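Home Contents Chapters Glossary Instructor Pages Search

We use cookies to remember where you stopped reading. Accept Manage choices

CHAPTER 4

Inside the Case: Parts, Places and Patience

If you have come this far in the book, you have spent three chapters on the outside of the computer — the cords, the ports, the screens, the long business of labeling everything before you unplug it — and I suspect a good many of you have been itching to get the side panel off. I was the same way. My first teacher, Mwangi Nyanda, made us wait until the second month of the course, and when the day came I was so eager that I lost a screw in the first minute and spent the rest of the morning on my knees with a flashlight.

So let us go in slowly. A desktop computer is a friendlier thing than it looks. Nearly every large part has one place where it belongs, and once you have learned those places you can open a case you have never met before and find your way around it, much as you can find the silverware in a stranger's kitchen. The motherboard lies flat against one wall and everything else plugs into it, sooner or later. The power supply is the heavy metal box with the printed label. The drives live in a cage of their own. The processor sits in a square socket with a lever and a metal bracket, and the memory goes in long narrow slots close by.
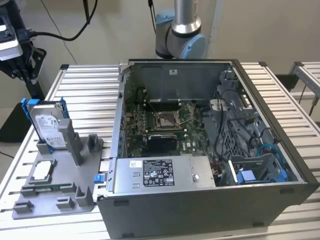

At the Callden repair classes, where much of this chapter was first tried out, we ask students to lay the small parts in a tray before they do anything else. It sounds fussy, I know! But a processor set down on a bare bench is a processor waiting for a sleeve to brush it onto the floor, and a memory module has a way of sliding under a sheet of paper just when you want it. Give each part its own resting place, and try to keep the places the same from one job to the next. Palesa Hlongwane, who taught beside me for 14 years, could reach for a module without looking up, and she credited the tray for all of it.

A word about color. Many makers use a bright plastic — blue is a common one — for the latches, tabs and carriers that a person is meant to handle. It is a kindness, and a useful one to a beginner. When you are unsure how a piece comes free, look for the colored plastic before you go looking for a screwdriver. Do check the service guide for your own machine, though, as not every maker follows the custom.

Now to the hard drive, the part we will handle most in the pages ahead. The common desktop size is called 3.5-inch, and in many cases it rides in a plastic frame known as a caddy or carrier. The caddy holds the drive at its edges and slides into the bay, so the drive can be put in and taken out without a fight. Before you slide one anywhere, turn it over and get to know its underside. You will usually find a green circuit board there, and along it the connector that has to meet its partner squarely. Hold the drive by its sides and keep your fingers off the board and the contacts.
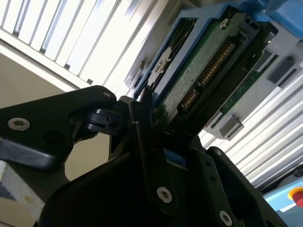 Figure 4.1. A hard drive in its blue caddy, with the circuit board and SATA connector showing.

If a drive stops short on its way in, please don't push harder. Draw it back out, look at the connector, look at the rails, and start again from the beginning of the slide. Fiifi Bonsu, a student of ours one July, used to say "back to the porch" every time he did this, and the whole class picked it up.

In this chapter you will learn to:

- name the main parts inside a desktop case
- set out a parts tray before you begin
- handle a processor and a memory module safely
- fit a drive into a caddy and slide it into its bay

Have your notebook open to a clean page, and leave the power cord unplugged until Section 4.4. We begin with the motherboard.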